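의회 정보시스템 지원 티켓 처리 기록
분류: 의원 수당·경비 공개 페이지 / 수치 불일치
접수일: 2022년 6월 16일
상태: 조건부 종결
신고자: 로비사 스트룀베리(의회 사무국 기록 담당)
처리자: 니올 에이데(시스템 운영)
참조: 타나시스 블라코풀로스, 론야 스트란드, 투마이니 몰렐

[신고 내용]
스키레르시데 구의회 홈페이지의 '의원 경비 공개' 화면에서 5월분 합계가 회의록 첨부 표와 맞지 않습니다. 지역 활동비 항목이 첨부 표에는 1000인데 공개 화면에는 2000으로 나옵니다. 해당 의원실은 하우겐 선거구입니다. 어제 오후에 주민 한 분이 전화로 알려 주셨고 제가 직접 열어 봐도 같습니다. 다음 본회의에서 수당 조정안을 다루는데 그 전에 고쳐 주셨으면 합니다. 브라우저 캐시는 비웠습니다. 그러니 캐시를 비워 보라는 답은 사양하겠습니다.

[1차 답변 / 에이데]
캐시 얘기는 하지 않겠습니다. 다만 '화면이 틀렸다'는 전제부터 확인해야 합니다. 첨부 표가 맞다는 근거가 있습니까? 지난번에도 화면이 틀렸다는 신고로 반나절을 썼는데 표에 오타가 있었습니다. 첨부 표를 만든 원본 파일과 의원실이 제출한 정산서 사본을 올려 주세요.

[신고자 추가]
원본 파일 올렸습니다. 정산서는 종이로 받은 것이라 스캔해서 같이 붙였습니다. 정산서 금액은 1000입니다. 서명도 있고 접수 도장도 찍혀 있습니다.

[메모 / 에이데]
정산서와 첨부 표가 일치함을 확인. 공개 화면만 다름. 공개 화면은 쿠르놀리츠 회계 모듈에서 밤마다 자료를 받아 옴. 모듈 안의 값부터 조회 요청함.

[회신 / 블라코풀로스, 회계 모듈 담당]
모듈 쪽에는 문제가 없습니다. 전표가 정상적으로 등록되어 있고 오류 기록도 없습니다. 공개 화면의 표시 문제로 보입니다.

[메모 / 에이데]
"오류 기록이 없다"와 "문제가 없다"는 다른 말임. 오류를 기록하지 않는 프로그램에는 오류 기록이 없는 것이 당연함. 전표 목록 전체를 내려받아 보내 달라고 다시 요청.

[회신 / 블라코풀로스]
전표 목록 첨부합니다. 하우겐 의원실 지역 활동비로 전표 2건이 있습니다. 금액은 각각 1000입니다. 의원실에서 두 번 제출한 것 아닌지 사무국에 확인 바랍니다.

[신고자 추가]
두 번 제출하지 않았습니다. 접수 대장을 봤는데 한 번입니다. 의원실 보좌 직원 몰렐 씨에게도 전화로 물어봤고, 같은 답을 들었습니다. 이 건이 의원실 실수로 정리되면 곤란합니다. 본회의 방청석에서 누가 그 화면을 출력해 들고 올 것이고, 그때 "두 번 냈다더라"는 말이 먼저 돌 겁니다.

[추가 / 몰렐]
의원실입니다. 정산서는 제가 직접 들고 가서 냈습니다. 그 뒤에 사무국에서 날짜 칸이 비어 있다고 해서 가서 날짜만 써 넣고 왔습니다. 새로 낸 것은 없습니다.

[메모 / 에이데]
날짜 칸 이야기는 처음 나옴. 신고 내용에는 없었음. 수정 처리 과정에서 전표가 하나 더 생겼을 가능성 있음. 두 전표의 등록 시각과 입력자 조회.

결과: 첫 전표와 둘째 전표의 내용이 같고 지출일만 다름. 첫 전표는 지출일 공란. 둘째 전표에는 날짜 있음. 입력자는 둘 다 사무국 공용 계정. 공용 계정을 누가 썼는지는 알 수 없음. 이 계정을 없애자는 건의는 이전에도 올린 적이 있음.

[회신 / 스트란드, 사무국 접수 창구]
공용 계정으로 제가 입력했습니다. 날짜가 비었다고 해서 전표를 열어 '수정'을 눌렀고 날짜를 넣고 저장했습니다. 새로 만든 것이 아닙니다. 저장한 뒤 화면에 전표가 하나만 보였습니다.

[시험 / 에이데]
시험 환경에서 같은 순서로 따라 해 봄.
지출일을 비운 채 전표 저장. 저장됨. 필수 항목이라는 안내서 설명과 다름.
수정 버튼을 누르고 날짜를 넣은 뒤 저장. 목록에는 한 건만 보임.
목록의 기간 조건을 해제하고 다시 조회. 두 건이 보임.
지출일이 빈 전표는 기간 조건을 건 목록에 나타나지 않음. 그런데 합계에는 들어감.
같은 시험을 날짜가 있는 전표로 반복. 이때는 수정이 제대로 되고 한 건만 남음.

스트란드 씨 설명이 맞음. 수정한 것이 새 전표로 저장되었고 원래 전표는 목록에서 숨겨져 있었음.

[회신 / 블라코풀로스]
재현 확인했습니다. 날짜 없는 전표는 수정 시 키 값이 만들어지지 않아 새 건으로 등록되는 것으로 보입니다. 다음 판에서 고치겠습니다. 우선 중복 전표는 취소 처리하면 됩니다. 이런 경우는 매우 드뭅니다.

[메모 / 에이데]
"매우 드물다"의 근거를 물었으나 답 없음. 기간 조건을 걸면 보이지 않는 전표인데 드문지 흔한지 그동안 누가 보았다는 것인지 모르겠음. 전체 의원실을 대상으로 지출일 공란 전표를 조회함. 하우겐 외에 3건이 더 있음. 그중 합계에 영향을 준 것은 없음. 둘째 전표가 만들어지지 않은 건들임. 목록은 스트룀베리 씨에게 별도 전달.

[조치]
하우겐 의원실의 날짜 없는 전표를 취소함. 삭제하지 않고 취소로 남김. 감사 때 설명할 수 있어야 함.
야간 전송을 기다리지 않고 공개 화면 자료를 수동으로 갱신함.
공개 화면 하단에 정정 안내 문구를 넣음. 문구는 사무국이 작성.
지출일 공란 저장을 막는 임시 규칙을 입력 화면에 추가함.
니리아 문서함에 시험 순서와 결과를 올림.

[신고자 확인]
공개 화면에서 1000으로 나오는 것 확인했습니다. 정정 문구도 보입니다. 그런데 검색 엔진에서 들어가면 아직 예전 숫자가 미리보기로 뜹니다.

[답변 / 에이데]
검색 미리보기는 우리 서버에 있는 것이 아닙니다. 갱신 요청은 넣었지만 언제 바뀔지는 약속하지 않겠습니다. 문의가 오면 공개 화면 주소를 직접 알려 주세요.

[종결 의견]
이 건은 조건부 종결로 둡니다. 회계 모듈의 수정판이 나오면 위 시험을 그대로 다시 돌리고, 통과해야 완전 종결로 바꿉니다. 수정판 안내문에 "해결됨"이라고 적혀 있다는 것만으로는 닫지 않습니다. 공용 계정 폐지 건은 별도 티켓으로 분리했습니다.

담당자 변경 시 블라코풀로스 씨와 주고받은 회신 전문을 함께 넘길 것.

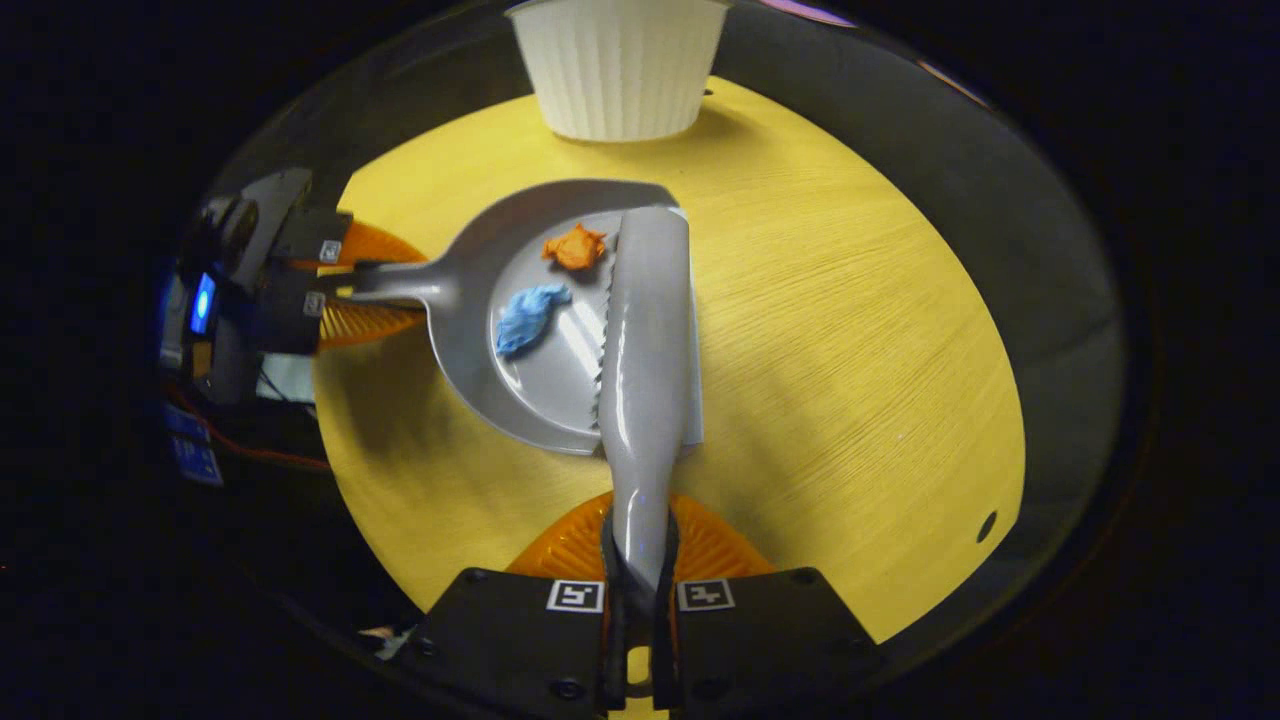

첨부 1. 둥근 나무 탁자 위의 회색 쓰레받기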